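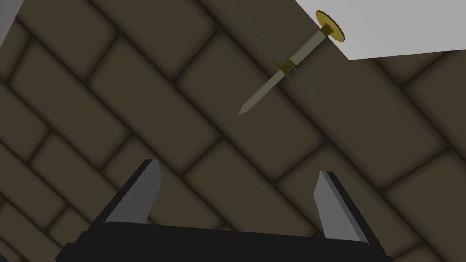 Kenix changes preservative and pump in winter hand wash range

Kenix is to replace both the preservative and the pump in its scented winter hand washes after a storage trial found that a small share of bottles thickened in cold conditions and would not dispense properly. The revised bottles go into production in September and are expected in shops by the end of October.

The change covers the three seasonal scents sold in the 200 ml bottle: clove and orange, spiced pear, and vanilla biscuit. The unscented hand wash and the refill pouches are made to a separate formula and stay as they are.

The trial was run by Maksymiv, a contract laboratory that tests washes, shampoos and creams for smaller manufacturers. It used 2438 bottles taken from four batches. Half were kept at room temperature and half were moved between a cold store and a warm cabinet on a weekly cycle, which is meant to copy a winter in an unheated stockroom followed by a shelf next to a radiator.

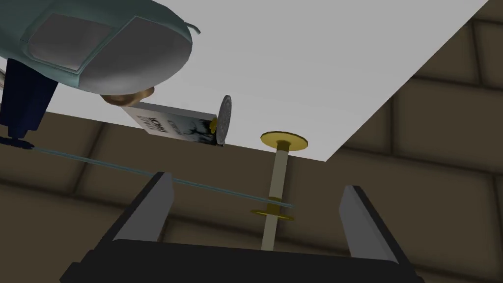
White tabletop and brown block wall, computer render

At the end of the trial, 34 bottles failed the dispensing test. All of them came from the group that had been moved between cold and warm. A bottle was marked as a fail if it needed more than five strokes to deliver a first dose, or if the dose fell below the lower limit set for the pump. The laboratory recorded no change in smell or colour in any bottle, and the pH stayed within the limits on the product sheet.

The failures were put down to two causes. The first was the salt used to thicken the wash, which gave a heavier gel than intended when the perfume content was high. The vanilla biscuit scent has the highest perfume content of the three and produced most of the fails. The second was the narrow dip tube in the present pump, which copes well with the unscented product but leaves little margin for a thicker one.

Kenix will cut the salt level slightly and move to a preservative that holds its strength at the new level. It will also fit a pump from Troltus with a wider tube and a stiffer spring. The dose per stroke goes down a little as a result. The company says the bottle will last longer in normal use but has not given a figure.

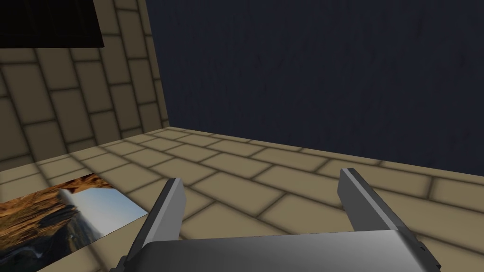

Page last updated: August, 11.40am. Second paragraph changed to make clear that refill pouches are not affected.

No recall has been issued. The fault concerns how the wash comes out of the bottle and has no bearing on whether it is safe to use. Bottles already in homes can be used up as usual. Where a pump has stiffened, Kenix advises standing the closed bottle in a warm room overnight and then working the pump slowly until the gel comes through. Water should not be added, as this weakens the preservative.

Manlow, the chain that sells most of the range, will stop ordering the old version once its present stock is sold. It has also asked branches to move winter hand wash away from loading doors. Customers with a bottle that will not dispense can exchange it at any Manlow branch without a receipt. 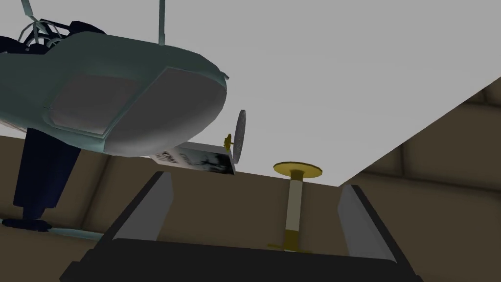
How to tell the versions apart

The front label and the scent names are the same on both. The revised bottle has a white collar under the pump in place of the clear one, and the ingredients list on the back is printed in two columns. Batch codes on the base of the new bottles begin with T.

The perfume itself has not been altered, so anyone who has had no trouble with a particular scent should find it unchanged. People who avoid certain preservatives should read the new list before buying.

The price stays the same until January.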